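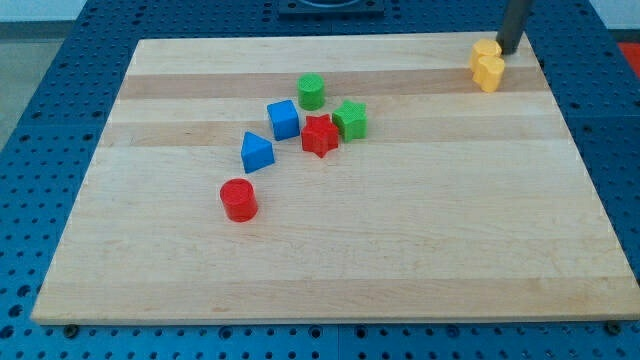
Does a pop comeback need a good single?

Project report, Popular Music and Media, second year
Nabila El Sherbiny

1. What I set out to do

The music press likes to say that a comeback stands or falls on its first single. I have read this so many times that I wanted to see whether there was anything behind it. My project looks at one case, the return of the singer Ngata with the single 'Filtby', and asks how much of the fuss was to do with the song.

I should say at the start that I like the song. I have tried to keep that out of the report and have probably failed in section 4.

2. Background

Ngata had two hits, a third single that did poorly and then five years of silence. Her label, Nilbridge, put out 'Filtby' in January with a short film, a run of radio interviews and a competition to name the B-side. Nilbridge called it "the return everyone has been waiting for". I found very little sign that anyone had been waiting. The largest fan forum, Curkmont, had 9 new posts in the whole of the month before the announcement, and two of those were from someone selling a tour T-shirt.

3. Method

I did two things. First I collected reviews and news pieces about the single, 31 in total, and marked each one for what it spent most of its words on: the song, the video, the singer's private life, or the label's story of the comeback. Secondly I read the Curkmont thread on the single from its first post up to 13th April, which came to 1,987 posts, and sorted them in the same way.

Sorting posts is a messy business. Plenty of them say nothing except "tune" or a row of hearts. I put these under "song", which flatters the song. A stricter person would have thrown them out. I also did all the sorting myself, so there was no second reader to disagree with me. My tutor pointed this out in the planning meeting and she was right, but I ran out of time to find one.

4. What I found

In the press, the comeback story won easily. More than half of the pieces gave most of their space to the years away, and several used whole sentences from the Nilbridge press release without quotation marks. Only 5 described what the song sounds like in any detail. One called it "a banger with strings". There are no strings on it – I listened again on headphones to be sure. Whoever wrote that may have been thinking of the film, where there is a string quartet standing in a car park.

The forum was different, though less than I had hoped. The early pages are nearly all about the song: whether the chorus arrives too late (it does), whether the key change is a joke, whether the spoken bit should have been left out. By the second week the thread had drifted to chart positions, and after that to a long quarrel over the sleeve. People who had been rude about the chorus on page one were defending it later on. That could mean the song grows on you. It could equally mean that they had picked a side and were sticking to it, and I can't tell which from posts alone.

I had expected the short film to matter a good deal, given what it must have cost. It was hardly mentioned in either place, except by people asking where to watch it.

5. Problems

One single is not much to go on. I chose it partly because I was already reading the thread, and a case picked that way is likely to suit the person picking it. I have no sales figures, as Nilbridge did not answer my emails, so when I say the single "did well" I am going by the chart and by radio play. Neither tells me whether people bought it for the tune or out of curiosity.

I am also wary of the word "comeback" itself. The label used it first, the papers copied it, and I then put it in my title. A singer who takes a long break between records might simply be slow.

6. Where this leaves the question

On this evidence, the press could have written nearly the same articles about a different song. I would not go further than that. The fans did listen closely, for a week or so – and then argued about the sleeve. If I did the project again I would compare a comeback that flopped, leave out the one-word posts and get somebody else to check my sorting before I counted anything.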